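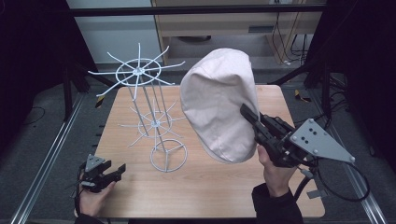

wiretree_skeptic wrote:
I'm going to be the grump about tabletop hat racks. Everybody in the craft fair section swears by them and I have yet to see one that beats a plain hook on the wall. Mine is the Skuvby, two tiers, and so is the one in the photo as far as I can tell: eight skinny arms on top coming off a little hub, more of them below, all of it on one wire circle with three spokes. Look at how slightly the tips are bent. That is supposed to hold a flat cap? A flat cap has no stiff crown to sit on. You hang it off a wire tip and you get a poke mark in the lining. Talk me out of sending it back.

Posted November 18, 2019

Print this thread | E-mail to a friend

pluststead_hats wrote:
I sell at the Pluststead market and I've used one of these through two seasons. No poke marks. You set the crown over the tip and let the brim hang. If you're getting marks you are hanging them by the edge.

wiretree_skeptic wrote:
Two seasons of what, though? Ball caps? A ball cap would survive being hung on a nail.

pluststead_hats wrote:
Wool and cotton flat caps, 13 at a time. I'd still say the lower tier is a waste. The brims up top hang down over it and customers don't look there.

search the boards Go advanced

oldfelt87 wrote:
Disagree about the lower tier, that's where kids' sizes go. My problem is the base. It's a ring of wire. Load one side and the whole thing wants to lean. I used mine on a smooth wood table like that one and put a square of shelf liner under it. Fixed it for me.

wiretree_skeptic wrote:
So I buy a rack, then I buy something to make the rack stand up. Great product.

oldfelt87 wrote:
Shelf liner is a dollar. Or load it evenly, one left, one right.

kirui_road wrote:
The cap in the picture has creases in it already, so I wouldn't blame any rack for what a soft cotton-looking cap does. They fold if you breathe on them. Stuff the crown with tissue and they'll keep their shape hung or flat. I did the Hunmont fair in October with the cheap version of this rack and sold fine.

wiretree_skeptic wrote:
Did you sell fine because of the rack, or would you have sold the same number laid out on a tablecloth? People give the rack credit for the foot traffic. Hunmont says it gets 3,000 people through the gate. I could sell caps out of a bucket there.

kirui_road wrote:
Try the bucket and report back.

pluststead_hats wrote:
Tissue is a good tip. Acid free if they're pale, the regular kind yellowed on me.

wiretree_skeptic wrote:
OK, I'll try it with tissue and the liner for one weekend. Still keeping the receipt.

1,000 views | 11 replies | 2 shares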